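Last updated 10 September 2022

Print this page | E-mail this page

Give the bridge inspectors their hammers back

By Kazimiera Laskowska

I walked the Bullau viaduct last week with Nadine Geagea, who spent most of her working life tapping rivets. Tap, listen, move on. A loose one sounds dull. She found 5 before lunch.

None of them were in the report. The report was 671 pages.

I'm not against sensors. Strain gauges are good, I've specified plenty. But the county has now cut hands-on inspection of the older spans to almost nothing and put the money in a monitoring contract with Nosodar. Numbers every minute, day and night. Lovely charts. And a gauge tells you about the steel it's glued to, and nothing about the gusset plate two feet over where the pigeons have been and the paint has bubbled.

Corrosion is local. Fatigue cracks are local. They start at a weld toe, a bad hole, some corner where water sits. You find them by getting your face up close with a flashlight and a wire brush. Slow, dirty, cheap.

The Ashby crossing has 2511 rivets in the main trusses alone. Nobody's going to wire up all of those. A person can get to them in a season if you pay for the lift and close a lane at night.

What bothers me most is the training. Marama Brunton tells me her newest engineers have never been on a snooper truck. They can read a dashbord fine. Ask them what pack rust looks like and you get a pause.

So, keep the contract if you must. But bring back the arms-length inspection every other year, and send the young ones up too. Start with Ashby. Before the winter salt, please, not after it. 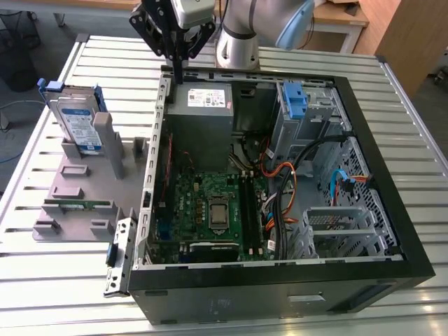 Letters on last month's column

Marama Donnelly writes that weathering steel needs no paint. True in dry country. Under a leaking deck joint its a different story, and I'll come back to it.

Contact | Copyright 2022 Briseck Review | Back to top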